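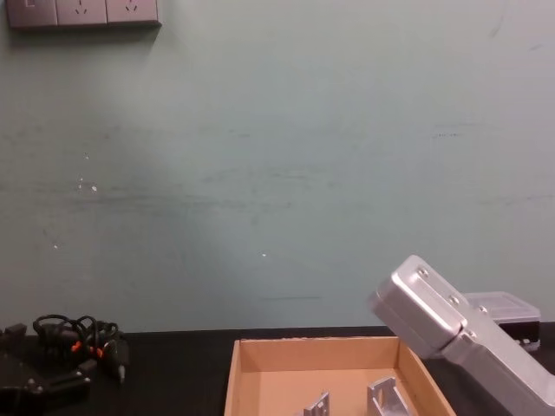 Talk: staging a ghost story in a small house
Zistholm spring program, 20 minutes plus questions

Start with the plot, most people won't know it. A widow on the island of Skirkeo hears her drowned husband knock every night in November. She can let him in, but he has to be gone before the lamp burns out. On the last night she lets the lamp go out on purpose. That's the whole story. The version we worked from is four pages long.

Say who did what. Script by Mekdes Kahsay, direction by me, music by Ayana Alemayehu. Tsehay Fikre played the widow. Published text is from Manríquez, small print run of 500, a few copies at the back table.

First problem: the husband. In the story he never speaks. Mekdes wrote him a long speech in the first draft and it was good writing. We kept it through two weeks of rehearsal. Every time he talked, the audience in the room (us, mainly) stopped being afraid of him and started feeling sorry for him. Read two or three lines of the speech here so they can hear it. Then say we cut it.

What we had left was the knock. Ayana tried it as a recorded sound, then as a drum. In the end Tsehay did it herself, with her heel, under the table, facing us. You could see her leg move if you were sitting at the side. Some people hated that. Pause here, someone usually laughs.

Second problem: time. The legend covers 20 nights and the play runs 46 minutes. We did not want a calendar or a voice saying "the next night." We used supper. She sets out two bowls, eats from one, clears both. Each night is shorter. By the middle of the play she is only picking the bowls up and putting them down. Mention that this came from Araceli Zabala, who was running props and was tired of washing bowls.

Third: the ending. Two readings.
– She wants to keep him.
– She wants to go with him.
Mekdes thinks the first, I think the second – we never settled it, and Tsehay wouldn't tell either of us which one she was playing. Don't spend long on this. It will come up in questions.

Eka is the dog. Skip if short of time. In the story the dog won't bark at the husband. We had no dog, so the widow talks to one offstage and gets no answer. A reviewer took Eka for a dead child. I went back and forth on whether to fix that and left it alone.

What I would change: the opening is slow. The first knock should come before she sits down. Also the song in the middle, which is lovely and stops the play cold. Ayana knows I think this.

Thank Shewit Tsegaye for the invitation and for reading the early draft.

Questions. If there are none, ask who thought the husband was real.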